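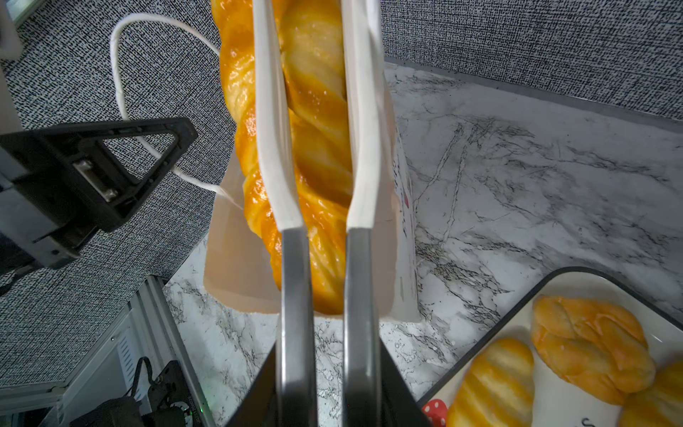
April, notebook, stream test for the Fjeld cup matches

Started 7:40 in the morning. Goal for today: find out why the second-half delay grows on the Arnum feed. Roald Grønli complained again that his viewers hear the goal from the neighbor before they see it.

Setup same as last time. One encoder at the ground, one backup on mobile line, both sending to Drudari. Commentary comes separately from Cremilda, who is still at home with her own microphone. I used the recording of the last Arnum match as source, the full match with the break.

First run: delay at kickoff 18 seconds, at the end of the match 23. So it grows, but slowly. No jump at the break as I was expecting. I was sure the break was guilty, with the advertising inserted there, and I lost one hour on this idea.

Second run without commentary: stays at 18 until the end. So it is the audio. The commentary clock and the picture clock go apart a little, and the mixer waits for the late one. Every time it waits, it keeps the wait and never gives it back.

Third run, with the Bument mixer set to drop audio in place of waiting. Delay is flat, but I hear small clicks when Cremilda Assunção speaks fast, for example at the corner in minute 31. She listened too and says she can live with it, I don't like it so much. Maybe resample would be cleaner — to try.

Load: we had 508 viewers at the highest point in the last real match. The contract with Drudari allows 2,000, so this is not the problem, please stop asking :)

Also noticed: the score graphic comes before the picture by almost one second. Somebody typing the score at the ground is faster than our video. Need to hold the graphic by the same delay as the video. Roald has the file for this, I don't find it in the shared folder.

To do:
- resample test, same recording
- hold the score graphic
- ask Fjeld for cable connection in the press room, the mobile line is weak behind the main stand
- write the new mixer settings on the paper inside the case, the old ones are still there

Stopped at 16:15. Recordings of all three runs are on the gray disk.

2 comments · 0 shares
Back to top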